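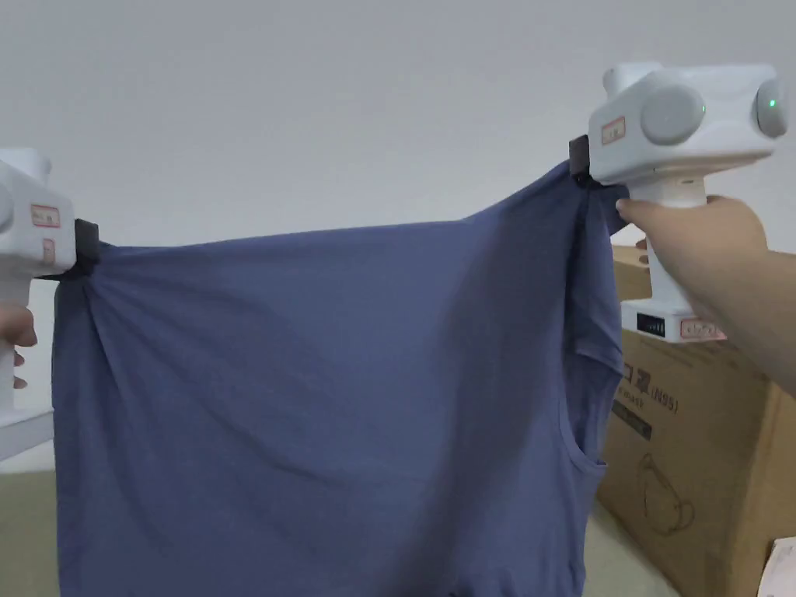
Dirnell tortilla press: is it worth the cupboard space?

I've been making corn tortillas at home since June, and for most of that time I squashed them under the bottom of a frying pan. It does work, but you get thick bits and thin bits and a very sore wrist. So when my friend Dewanti Harahap said she was ordering a Dirnell press I jumped on the same order and got one too.

First impressions? Heavy! It's cast iron, with a long handle and a hinge that felt stiff for the first couple of goes and then loosened up nicely. Mine came ready seasoned, though I gave it a wipe of oil anyway (old habit). You'll want to cut up a freezer bag to line both plates, whatever the leaflet says about not needing to. I believed the leaflet once and spent ages scraping masa out of the hinge.

The good news is that the tortillas come out lovely. I roll the dough into balls a bit smaller than a golf ball, press, turn the whole thing halfway round, then press again more gently. That second press evens out the side nearest the hinge, which otherwise comes out thicker. Then straight into a dry, very hot pan, and they puff up like little cushions. We had them with slow-cooked pork and pickled red onions and there wasn't a scrap left.

I tried flour tortillas as well and I wouldn't bother. The dough just springs back as soon as you lift the lid, so it's still the rolling pin for those.

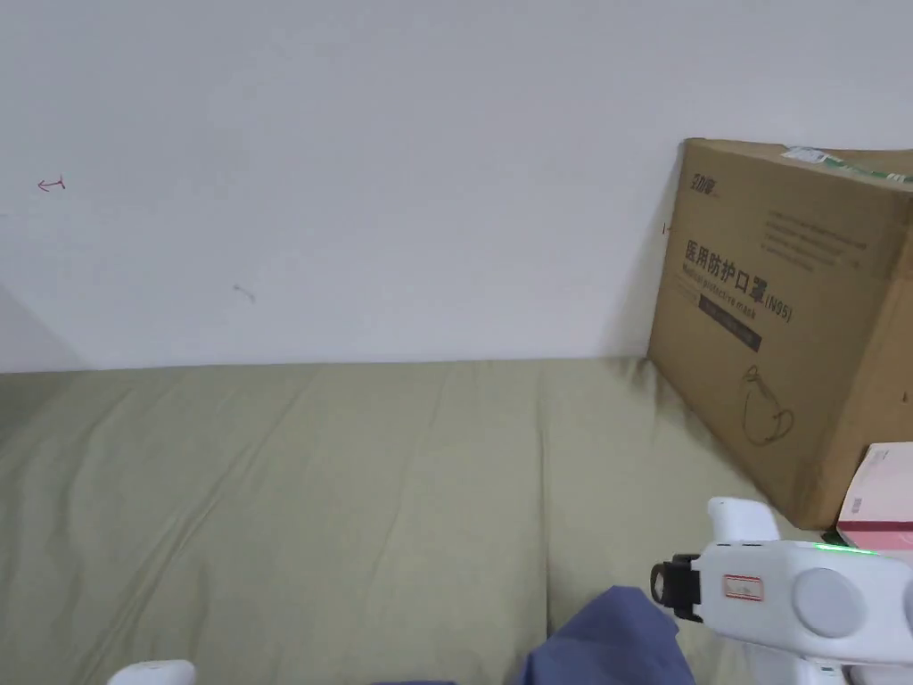
Wall and green cover

My other moan is the handle, which sticks out a long way when it's stored. Sabine Sauerland left a comment on my last post saying the Folwood one folds flat, and hers is wooden so it's lighter too, but she finds she has to lean on it with all her weight. I'd sooner have the heavy one and a slightly annoying cupboard.

Cleaning is easy as long as you never let it soak. Damp cloth, dry it straight away, tiny bit of oil. I left mine on the draining board overnight and had rust spots by breakfast, though they came off with salt and half a potato.

Would I buy it again? Yes, for corn tortillas every time. It can do up to 3 a minute once you get a rhythm going, and that's quicker than my pan can cook them. Next I want to try it on plantain for tostones, so if you've done that, let me know how thick you cut the pieces!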